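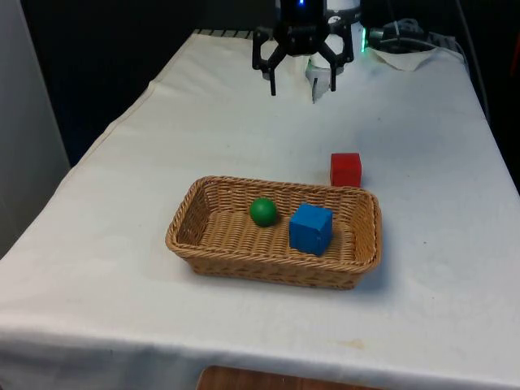
H. Vanen
Research Fellow in Household Studies, Letel

4. Table coverings in everyday use

This section deals with the cloths people put on tables at home, when they put them there and when they take them off. Earlier work on household linen has mostly looked at bed sheets and towels, which are washed often and replaced often. Table coverings are different. Many are kept for decades, and a good number come out of the cupboard only a few times a year.

The survey was posted to 3,077 addresses in the three towns of Letel, Fostano and Tedesco in July. Completed forms came back from 888 households. Between them they listed 1,442 cloths, counting only those big enough to cover a whole table. Runners, mats and tray cloths were left out. Households that owned no cloth at all were asked to return the form anyway, and the questions on bare tables are taken up in Section 5.

4.1 Colour and pattern

Plain white was the most common answer in all three towns. People gave different grounds for it. Some had been given a white cloth as a wedding present and had never bought another. Others said that white could be washed hot or bleached, and that a stain on a patterned cloth was harder to judge. Off-white and cream were recorded separately on the form, but the returns suggest that many households did not see a difference between them, and the same cloth was sometimes entered under one shade on the first page and under the other on the second. We have therefore treated white, off-white and cream as one group.

Printed cloths were more often described as being for the kitchen table or for outdoors. Checks were mentioned more in Fostano than elsewhere. We have no firm explanation for this, though the weekly market there had a stall selling checked cotton by the metre for many years.
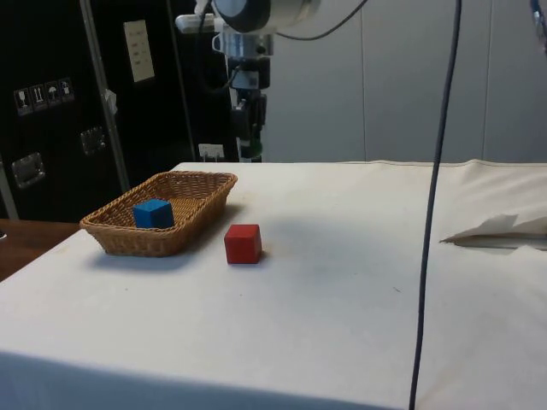

4.2 Overhang and fit

Respondents were asked how far the cloth hung down at the front edge of the table. Few had thought about it before. Most wrote that it should hang low enough to look finished but not so low that it sat in the lap of anyone at the table. Families with small children preferred a shorter drop, and several had stopped using a cloth until the children were older.

Fit was a common complaint. Tables had been replaced while the cloths had not, so a cloth made for a square table was now on a long one, or the other way round. Some households turned the cloth so that the shortfall was at the wall, where it did not show.

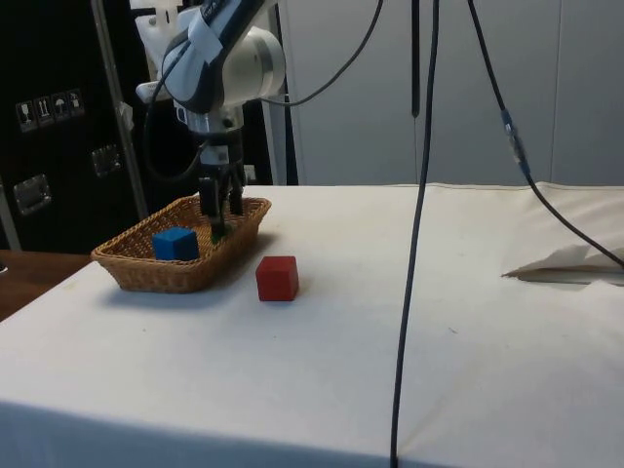

Others laid two cloths with an overlap in the middle and put a bowl or a bread basket over the join. This was usual for larger family meals, when a second table was brought up to the first and the heights did not quite match.

4.3 Ironing and creases

The question on ironing drew the longest written answers on the form. Older respondents tended to iron a cloth before putting it away and again before using it. Younger ones more often spread it straight from the line and let the creases drop out. Slight wrinkles at the front fold were widely accepted for daily use, though less so for guests. The finishing advice printed in the Vanen laundry leaflet, which went out with the form, was mentioned by very few people and does not seem to have affected the answers.
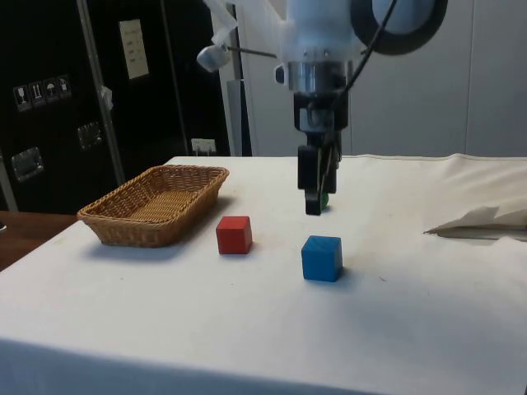 Figure 1. White cloth in use as a table covering, with a green cube on it.

Cloths in daily use were shaken out after meals and washed when marked. Those kept for best were washed after every outing, then stored folded, usually in the same drawer as the napkins.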